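Second half at Clokell

I had every intention of leaving at half-time. My knees were cold, the tea urn had run dry, and Iltmont Ladies were 6-2 down to a side who looked as though they had been playing lacrosse together since nursery. But Nadja Ortner had saved me a place on the bench with the blanket, and once you are under somebody's blanket it is very hard to get up again, so I stayed - and I am so glad I did!

For anyone new to the blog, I started following the team in my first winter here, when I knew hardly a soul and somebody at the bakery told me there was a match on up at the Clokell ground. I didn't know a draw from a ground ball. I still get the offside rule wrong (Nadja has drawn it for me on the back of an envelope more than once), but I know most of the players by the way they run, and that seems to me a fair start.
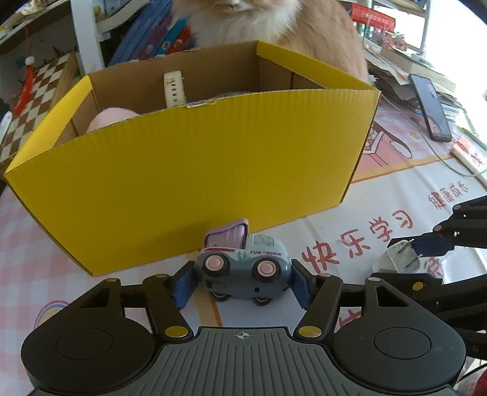 Kudell, the visitors, had the better of the draws all through the first half, and our defence spent most of it going backwards. After the break our coach moved Figueroa from the wing into the centre, and she won the first draw, and the next one, and the one after that. I do love watching her. She's small and cheerful-looking and you would take her for the lightest thing on the pitch, a little pastel toy with FUN TRUCK written across the cab, and then she puts her shoulder down and goes straight through the middle. Two goals came from those runs, and a third from a scramble I couldn't see at all because the man in front had stood up.

So it was 6-5 with a few minutes left, and all of us on our feet by then, blanket on the grass. We hit the post. We hit it again! And then Kudell got the ball away up the far side and scored into the corner, and that was that, 7-5.

I walked home the long way, past the allotments, going over those two shots. We have Kudell again in April, at their place, and Nadja says she can fit me in the car if I don't mind sitting with the sticks across my lap.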